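Trallia Work Measurement
Timers > Random Interval > Rallum Work Sampling Timer

Rallum Work Sampling Timer
Item 532
$206.00
In stock

Most of what gets sold to people who want a faster workplace is a notebook with a better cover. We have sold some of it ourselves. The Rallum is a small timer that buzzes at random moments and asks you to press a button saying what you are doing. It has no opinion on whether you should be doing it.

We carry it because the method behind it is old and cheap and still gives a fair answer to one plain question: where does the time go? If you have a different question, read the section called What it won't do before you order.

How it works

You set the length of the shift and the number of signals you want. The timer spreads the signals over the shift at random, so the person wearing it can't guess the next one. When it buzzes, you press one of six keys. You decide beforehand what the keys stand for. The Rallum saves the key and the time, and that's the whole record.

At the end of the study you plug it into a computer and copy off a plain text file. Any spreadsheet will open it. If walking got 30 percent of the presses, your best guess is that walking takes 30 percent of the time.

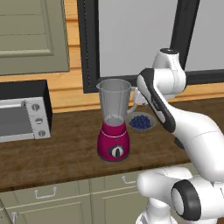

Countertop with a pink blender and a small glass bowl.

A guess is what you get, and it comes with a margin. With 1,000 signals, a share near one half is good to within about three percentage points either way, at the usual 95 percent level. With 70 signals the same share could be off by close to twelve points. We have seen reports that compare two departments on less than that and then move people's desks. Please don't buy one of these to do that.

The margin also assumes that the signals are random and that the presses are true. The first part is the timer's job. The second is yours, and it is the harder one.

What's in the box

Rallum timer with belt clip
Data cable
Two sheets of blank key labels
Printed guide, English
One AAA battery

The clip is the weak point. It is stiff when new and tends to slide off thin fabric. The Peeters lanyard fits the slot on the back and is the better choice for anyone who bends over a lot. It is sold separately, and we think it should be in the box. We have told the maker so.

Details

Keys: 6
Signal: vibration, tone, or both
Memory: 1,000 records
Shift length: 1 to 12 hours
Display: one line, no backlight
Output: plain text
Wireless: none
Warranty: 2 years

When the memory is full the timer stops signaling. It does not write over old records, which we prefer, but it doesn't warn you either. Copy the file at the end of each week and clear it.

What it won't do

It won't tell you how long a single task takes. For that you need a stopwatch and somebody willing to stand there holding it. Work sampling gives shares of time over a whole study. You can work back to an average time per unit if you have a solid count of output, and many shops don't.

It won't catch rare events well. A jam that eats one percent of the week may hardly show up in a short study, even if it is the thing everyone complains about. Ask them about it instead. They will know.

It won't tell you whether time spent is time wasted. "Talking" is the key label we see most often, and the one we trust least. Half of what a new hire learns gets learned under that key. A label such as "idle" is worse, as it settles the argument before the study starts. The printed guide suggests using it anyway. We suggest crossing that page out.

And it won't stay neutral if the people wearing it think the numbers will be used against them. They will press "working" every time, and you'll have paid $206 for a very even column. Tell them what the study is for, let them see the file, and leave names off it.
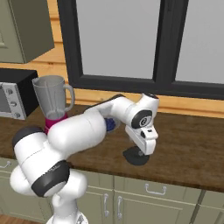 Six keys are enough for most studies. Buyers often ask for twelve, and an older model had ten, with the result that people hunted for the right key, got tired of hunting, and pressed whatever was closest. If you can't sort the work into six kinds, run the study for a day with one key marked "other" and see how full it gets.

Does it need Ratero?

No. Ratero is the charting program the maker sells as a yearly plan, and the sales sheet makes it sound like part of the timer. It draws a pie chart and a bar chart from the same text file you already have. It does work out the margins for you, and that is useful if you don't care to do it by hand. The formula is on page 9 of the guide and takes one line of a spreadsheet. We don't stock Ratero and don't plan to.

The claim on the box

The box says users "win back up to an hour a day." We asked what that was based on and were sent a customer survey from one June, with no word on how many people answered or how the hour was measured. "Up to" would cover zero as well. We'd treat it as decoration.

Ordering

Sold singly. For a group study, one timer per person is the simple way, but you can also hand a single timer to an observer who walks a fixed route and logs what each person is doing at the signal. That is how it was done long before there was anything to clip on a belt, and it still works fine with one unit, or with a printed list of random times and a wristwatch. The list is free from our downloads page. Try it first.

Returns are accepted within 30 days, with the cable. Clear the memory before you send it back – we don't want your records.

Page text by Oksana Yatsenko. Last checked Thursday, December 5, 2024.

Related items
Peeters lanyard, black
Key label sheets, pack of 10
Clipboard with stopwatch holder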